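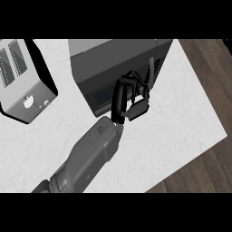
A light grey toaster on a marble worktop.

Why Do Waiting and Worrying Feel So Much Alike?

Have you ever lain in bed the night before a school trip with your tummy fluttering, and not been able to say whether you were excited or scared? I certainly have (and I'm a grown-up, so I've had lots of practice!).

When something matters to you, your heart beats a bit faster and your breathing gets quicker. Your body does this for happy things and for worrying things, so the two are easy to muddle up. 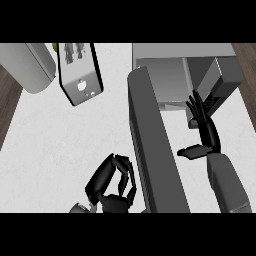

Two robot hands, with a keypad close to one of them.

Imagine you are off to the swimming pool at Dirbridge in April, and you keep thinking, "What if I don't like it?" Try this, slowly, 3 times over: breathe in through your nose, then let the air out through your mouth as if you were cooling a bowl of soup. After that, tell somebody you trust what the "what if" is. Say it out loud, even if it sounds silly – worries often feel smaller once they've been shared.

You might still have a flutter afterwards, and that's quite all right. Flutters can come along to the pool too.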